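# Learning to love the long way to Clevodow

March 21, 2022

I've been meaning to write up the Gatska Trail for months, and the autumn colour outside my window has finally pushed me into it. It's a rail trail, which means an old train line with the tracks pulled up and gravel put down, and I am completely smitten with the thing.
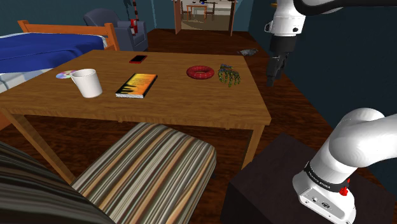 The full trail runs 100 kilometres from Tennant to Clevodow, and I'd always assumed it was for people with proper legs. I ride a heavy blue hybrid with a basket on the front. My usual trip is to the shops and back. But trains hate hills, so the people who built the line spent years cutting and filling to keep it flat, and all these years later I get to enjoy their hard work on a bike with three gears that behave and a few more that don't!

I gave myself two days. Plenty of riders do it in one, and good on them, but I wanted to stop whenever I felt like it. I felt like it a lot.

The first stretch out of Tennant is farmland, and to be fair it's a bit plain. Long straight paddocks, the odd dam, cows that lift their heads as you go by and then go back to their grass. The gravel is well packed and I got into a nice rhythm. There's a tap at the old Tennant siding, which I drove right past on the way in and nearly missed on the bike as well. Fill up there. The next water is a fair way off and it's a rain tank, so whether you get any depends on the season.

Then you come into the cuttings and everything changes. The rock walls close in, the air drops a few degrees and there are ferns hanging out of every crack. I got off and walked one of them just to make it last longer. The colour of the stone goes from grey to a sort of burnt honey as you move along, and where water seeps through there are stripes of green so bright they look painted.

And the viaduct! I'd seen photos, but they don't give you the feeling of rolling out of a dark cutting straight into open sky. It's 270 metres long with timber decking that rumbles under your tyres – a lovely deep sound, like riding across a drum. I rode over it, turned around, rode back and then crossed it again in the right direction, so my total distance is a little more than the official one. There's a bench at the far end where I ate a cheese and pickle sandwich and felt very pleased with life.

I stayed the night in Usuner, which sits a bit past halfway. The pub does rooms upstairs and they let me wheel the bike into the back hall. Dinner was a lamb pie with peas. The kitchen closes at 7, so don't dawdle on the viaduct as long as I did (I made it with ten minutes up my sleeve, red in the face and covered in dust). Usuner also has a bakery that opens at 6 in the morning, and I can recommend the apricot slice and, if you have room in your basket, a second apricot slice.

Day two was quieter. There was fog until mid-morning and I had the trail to myself apart from a mob of kangaroos near the river flats. After Usuner the surface gets rougher and there are a few road crossings where the gates are narrow. With handlebars like mine you have to do a little shuffle to get through. I did a lot of shuffling.

The last bit into Clevodow is ever so slightly downhill, and I grinned the whole way. You finish at the old station, where they've kept the platform and the signal box and planted roses along the edge. A shuttle bus takes you back to Tennant with your bike on a trailer. Book it before you go, as it fills up on long weekends.

Things I'd pack again: padded shorts, a spare tube, a proper raincoat, sunscreen. Things I'd leave at home: the second jumper, and the big lock, which weighed a ton and stayed in the bag the entire time.

I'm already planning to go back in October to see the wildflowers, this time starting from the Clevodow end. It's uphill that way, but only just, and I'd like to reach the bakery with a bigger appetite. If you've ridden it in spring, let me know in the comments how muddy those river flats get. I'm thinking about new tyres.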